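What Is Terrazzo?

Terrazzo is a hard material used for floors and walls. Workers mix small chips of stone or glass into a wet paste such as cement. When the paste has set, they grind the surface until it is smooth and the chips show as colored flecks.

Marble is different. It forms deep underground when limestone is heated and squeezed for a very long time. The lines in marble are called veins, and they come from other minerals in the rock.

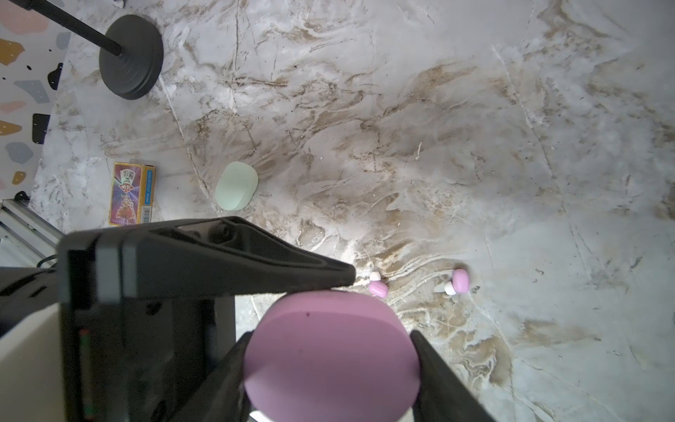
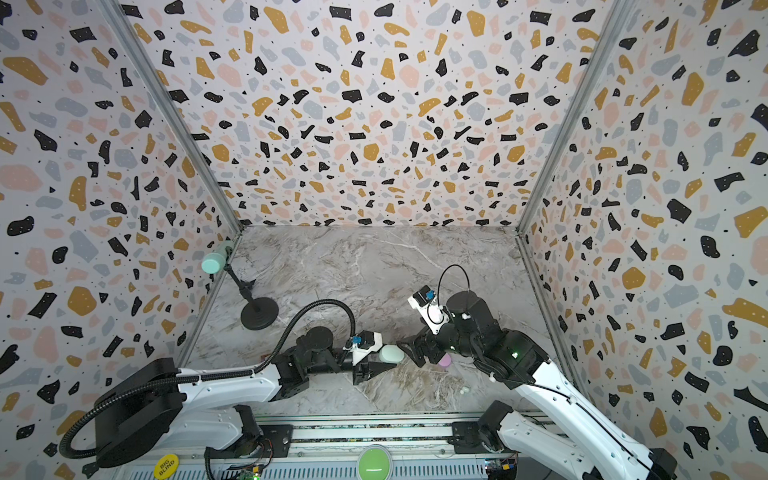 Second picture: walls with a terrazzo-style pattern and a gray-and-white marble surface.

The Hutchins Hall of Stone keeps 1,544 samples for visitors to study. Over 200 of them may be touched. Children may borrow a magnifying glass at the front desk on Saturday.

Words to Know
Mineral: a natural solid found in rocks.
Vein: a thin line of mineral in a rock.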